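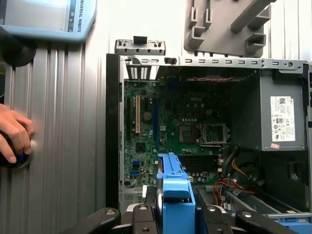

Taking apart an old Dell desktop for parts and recycling

By Randa Najjar
October 21, 2019

You need a Phillips screwdriver, an anti-static wrist strap and three or four small containers for screws. A flat plastic spudger helps with stuck connectors. Set aside an hour for your first tower. After a few, it goes faster.

Before you start

Shut the computer down, unplug the power cord and hold the power button for ten seconds. Lay the tower on its side on a firm table and take off the side panel. Keep the panel nearby if the case is going to the metal bin in one piece.

Write the service tag on a strip of masking tape and stick it to the case. At the Skarkdale shop we have logged 2779 machines this way, and the tag is how we match a drive to its wipe record.

1. Pull the drives

Many Dell towers hold the hard drive in a blue plastic caddy. Unplug the power and SATA cables from the drive first. Squeeze the sides of the caddy and slide it straight out. If it catches, look for a cable snagged behind it – forcing it can crack the plastic tabs.

Spread the sides of the caddy to free the drive. Label the drive with the service tag and put it in the locked box. Save the caddy. They get lost, and people ask for them.

2. Take out the cards and memory

Remove any card from the expansion slots by opening the retention latch and lifting the card evenly at both ends. Press down the clips at the ends of each memory module and lift it out. Modules go in anti-static bags, up to 4 per bag with cardboard between them.

3. Heatsink and processor

Loosen the heatsink screws a little at a time, in a cross pattern. Twist the heatsink gently before you lift. If the paste has set hard, stop and warm it with a hair dryer.

Release the socket lever, open the metal bracket and lift the processor by its edges. Close the bracket again over the empty socket. On boards with pins in the socket, one bent pin is enough to make the board scrap.

4. Coin battery

Push the small clip on the holder and the battery pops up. Put tape over both faces and drop it in the battery jar. Batteries never go out with the boards.

5. Power supply

Unplug the main connector and the processor power connector from the board, then trace every remaining bundle back and free it from its clips. Take out the screws at the rear of the case, slide the supply toward the inside and lift it out.

Do not open the power supply. The capacitors inside can hold a charge long after the cord is pulled. It goes to Macedo whole, cables attached.

6. Motherboard

Most of these boards have 7 or more screws. Take them all out, check for a hidden one near the middle, and lift the board by its edges. Boards go in the gray tote, flat, with nothing on top.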